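Search this site
Enter keywords
Go

PRESS RELEASE

Dimside Publishes Findings From Gripper Comparison on Two-Arm Cloth Handling

STULTBRIDGE, May 19, 2021 — Dimside, a developer of test methods for small two-arm robots, today released the findings of a comparison of gripper fingers for handling household cloth. The work was carried out at the company's Stultbridge test room in April and was directed by Asmaa Zerouali, head of evaluation at Dimside, together with Brahim Cherkaoui of the component supplier Tiswood.

The comparison covered 3 finger designs, each fitted in turn to both arms of the same robot. All trials used one controller, one set of wrist cameras and one table. The arms were asked to pick up folded and crumpled cloths, place them in a perforated plastic basket, take them out again and set them down flat enough for a second fold. Operators guided the arms by hand control throughout. No part of the task was left to software planning, and the results should be read with that in mind.

"Customers ask us which finger is best, and we have been reluctant to answer without a like-for-like test," said Ms. Zerouali. "Cloth changes shape every time it is touched. A finger that does well on a rigid box may pinch a towel in the wrong place or push it across the table. We wanted a record of how each design behaves on the same items, in the same hands, over the same hours."

Sessions were run over 11 working days by two operators, who changed places at midday. Before each session the fingers were inspected, the opening width was set again and the wrist cameras were checked for view. A session was stopped and repeated if a finger had to be tightened before it ended.

Principal findings

The tapered open-frame finger, supplied by Tiswood under the name Helmy, was the design the operators preferred for picking a single cloth from a flat surface. Its narrow tip could be brought in under a fold with the arm held low, and the open center left more of the table in view of the wrist camera. Operators reported fewer second attempts with it than with either of the others.

The broad padded finger held thick cloth more firmly once the grip was closed. It was slower to place, and it often took up two layers where one was wanted. On stacked items this was counted as a fault, even when the stack arrived where it was meant to go.

The third design, a plain straight finger used by Dimside as its reference, gave the most even results from one operator to the other. It did nothing especially well. The company will keep it as the baseline for later tests.

Work inside the basket was the hardest part of the task for all three designs. The walls limit the angle at which an arm can enter, and a finger that opens wide outside the basket cannot always do so inside it. Dimside recorded 13 cases in which a finger caught on the rim or in the side openings and the operator had to back the arm out. The open-frame finger accounted for more of these cases than the padded one, and Tiswood has taken that result into its next revision.

"We supplied the parts and we did not ask for a favorable report," said Mr. Cherkaoui. "The catching in the basket is a fair criticism. A slightly rounder outer edge should help, and we will send revised fingers to Stultbridge when they are ready — on the same terms as before."

Surface and camera view

Patterned coverings were used in the test area, as a plain background makes cloth easier to pick out than it would be in most homes. The operators worked from the wrist views, and their written comments on visibility are included with the findings. They found brightly colored cloth easy to locate on a pale tabletop. Judging the height of a fold was harder, and both asked for an additional fixed view from the side. Dimside has agreed to add one before the next series.

The company notes that the comparison was limited to one robot and to a small range of fabrics. Grip force was not measured directly. Wear on the fingers was noted but not scored, as the test period was too short to support any statement about service life.

Availability

The findings, the session sheets and the setup instructions may be requested from Dimside at no charge. A second series, using the revised Helmy fingers and a second controller, is planned. Suppliers that wish to submit a finger design should write to the evaluation office and include mounting drawings.

About Dimside

Dimside develops test methods and training courses for users of small robot arms. The company works with suppliers, schools and service firms from its premises in Stultbridge.

About Tiswood

Tiswood makes gripper fingers, brackets and mounting plates for light robot arms.

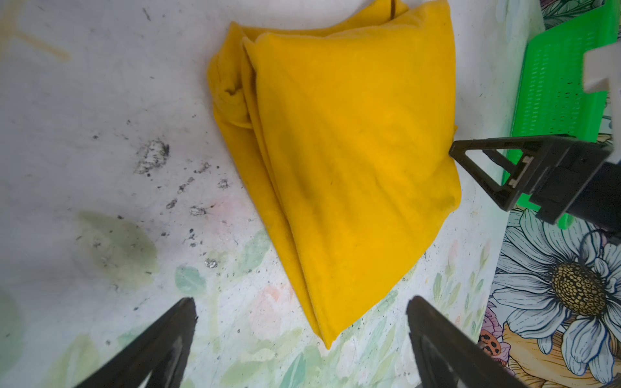
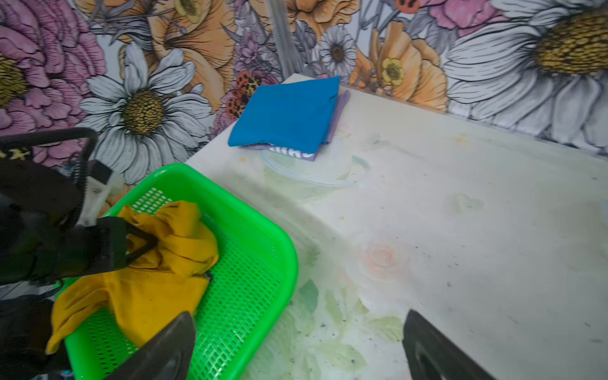 Wrist-camera views from the Dimside gripper comparison, with yellow cloth and a green perforated basket in both.

Related releases
Dimside Opens Evaluation Office to Outside Suppliers
Tiswood Adds Mounting Plates to Helmy Range
Operator Training Course: Revised Outline Now Available
Notes on Controller Setup for Two-Arm Work

Contact: Evaluation Office, Dimside, Stultbridge | © 2021 Dimside. All rights reserved. | Back to top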